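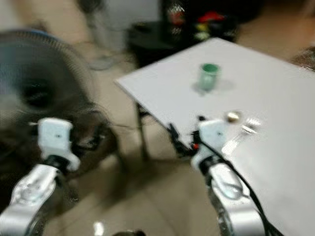
Two silver arms with white grippers, near the table edge.

An Afternoon Among the Fan Magazines: My Visit to the Arboleda Open House

I have been promising a few of you a write-up of my trip to Drakville ever since I got home in March, and I'm sorry it has taken me so long (I had a cold, and then I had relatives). The Arboleda Collection only opens its doors to the general public every so often, and if you love silent pictures, and especially if you love the paper that piled up around them, the magazines and lobby cards and scrapbooks and theater programs, then it's well worth the drive. I had wanted to go for years!

The collection lives in what used to be a dry goods store, a couple of blocks up from the river. You go in through the old shop door, sign the book, and are handed a paper badge and a cup of very strong coffee. Our group was led by Marisol Bedoya, who looks after the printed material and who must have talked for two hours without once checking her notes. I liked her right away. She began by asking each of us what our favorite silent was, and when one gentleman admitted that he had only ever seen comedies she told him he had plenty of good evenings ahead of him.

The fan magazines come to 832 issues at present, most of them from the teens and twenties, and they are kept flat in gray boxes with the spines facing in. I asked about that, having always stood mine up on the shelf like books, and Marisol was kind about it, but I went home and laid every last one of them down. She also showed us what happens when somebody mends a torn cover with household tape. The paper under the tape had gone the color of tea, and there was a groan from the whole room.

We were allowed to leaf through a few of the sturdier copies ourselves, and of course I headed straight for the letters pages. I can't help it. The feature articles are fun, but so many of them were cooked up by a studio publicity office, while the letters have real grudges in them. One woman in Ohio was furious that her favorite leading man had grown a mustache, and she had written in about it 4 times (the editor kept count in print, which seems a little mean). A schoolteacher complained that the title cards went by too quickly for her mother, and another reader answered the next month to say that they stayed up so long that he could read them twice and finish a sandwich. I copied both into my notebook. You could drop the pair of them into any classic film forum tonight and they would feel right at home.

After a break we went down to the basement, where Pascal Hellwig runs the film side of things. There isn't a great deal of film at Arboleda, and most of what they have is on 16mm, prints made for home rental libraries long after the first release. Pascal ran us a single reel from a melodrama called The Turov Diamonds, which was one I had never heard of, and neither had anyone else in my group. The opening is missing, so we came in with the heroine already locked in a pantry and the villain already counting the jewels – no explanation whatsoever – and I was completely absorbed. The print was soft in places and rather dark at the end, but there was one close-up by a window so lovely that the lady next to me took hold of my sleeve. I do hope the rest turns up one day.

Nanami Matsuda played for it on a little upright piano that had seen better days, and she told us afterward that she had watched the reel only once before sitting down. I would never have known. She kept one small waltz for the heroine and brought it back slower and slower, and then for the chase she let go and galloped. I got to chat with her by the coats and she said that she came to silents by way of playing for ballet classes, where you also learn to keep an eye on somebody's feet.

The other part that stays with me was the scrapbook table upstairs. Most of the scrapbooks have no name in them, but the best one does. It was kept by Socorro Lozano, who sold tickets at the Tesow Theater right there in Drakville, and she pasted in the program for every new bill with her own opinion underneath in green ink. "Too much fainting" is one. "Cried, then cried on the streetcar" is another. She gave a very solemn historical epic just the word "horses." I could have stood there until closing, and I very nearly did.

A few practical things if you're thinking of going. Parking is easiest behind the church. The basement stairs are steep, but there's an elevator if you ask at the desk. Bring a pencil, as pens aren't allowed near the boxes, and bring a sweater too, even if it's warm out. There is a small shop with postcards and some duplicate magazines at fair prices, and I came away with 2, one of them missing its back cover.

Amparo Correa at the front desk keeps the mailing list for the next open house, and she will add you if you write or call. I've already put my name down again, and I'm going to ask to see the rest of the green ink.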